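Stumdale dish robot gets new finger covers and a tidier cable run

I spent a morning in October at the Lestivach test kitchen in Stumdale, where the two-armed dish setup has been getting a bit of care. I've written about it before (the dishes were dirtier then!), but this time I wanted to see how they keep it going day to day. It mostly comes down to cables. Each arm has its own line running along the outside to the gripper, and the slack has to be just right or the wrist pulls on it when it reaches into the sink.
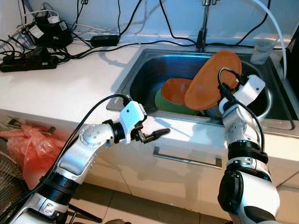
Photo: Lestivach

The routine they showed me takes 20 minutes before the first plate gets touched. Arms go to the rest pose, the cables get a gentle tug at every collar, and then somebody runs each wrist through its full turn while a second person watches the loops. I got to be the second person for a while and I loved it, even if all I did was say "okay" a lot.

Then come the fingers. They're dressed in a dark, dimpled knit, which gives them some bite on smooth stuff like a drawer handle. The covers wear at the tips first, so the crew swaps them in pairs, left and right together, and the log says they're on set number 62. After a swap, both fingers get lined up on a drawer handle at slow speed before they're allowed anywhere near dishes.

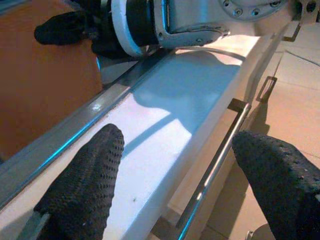

Cor Verhoeven would rather see the covers changed on a fixed schedule, worn or not, and told me that waiting until a plate slips is the expensive way to find out. The log backs that up a little: 2 of the slips written down last month came right before a swap.

I asked about the software side too, and it's pretty plain. There's a program called Wenetti that stores the poses, and after any work on a wrist they re-teach the ones near the counter edge. 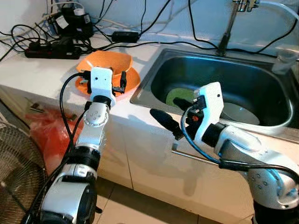
My favorite part of the morning was the re-teaching, which I figured would be dull. You pick a pose, nudge the arm until you're happy, save it, and go again, 3 times per pose so Wenetti can take the middle one. A bowl sitting on a saucer, like the orange pair on the counter left of the sink, is a good one to practice on, because the finger has to come in at the rim without bumping the wider edge underneath. I had a go at nudging and came in way too low, so I handed the controls back pretty fast.

Handing a dish from one arm to the other needs the most fiddling. If one wrist is a hair off after service, the two grippers end up pulling against each other, and the joints complain with a fault code before anything breaks (good!). The fix is usually in the mounting screws on the wrist, so those get checked ahead of the software. 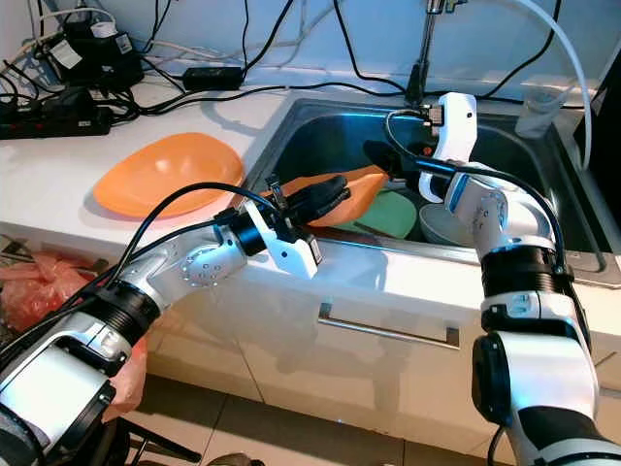 They also keep a spare gripper ready on the shelf so a bad one can come off and get looked at on the bench without stopping for the day. The next job on the list is a set of softer cable clips from Rebelo, which should let the loops move more freely at the elbow. Those go on once the current batch of sink runs is finished, and I've already asked if I can come back and watch.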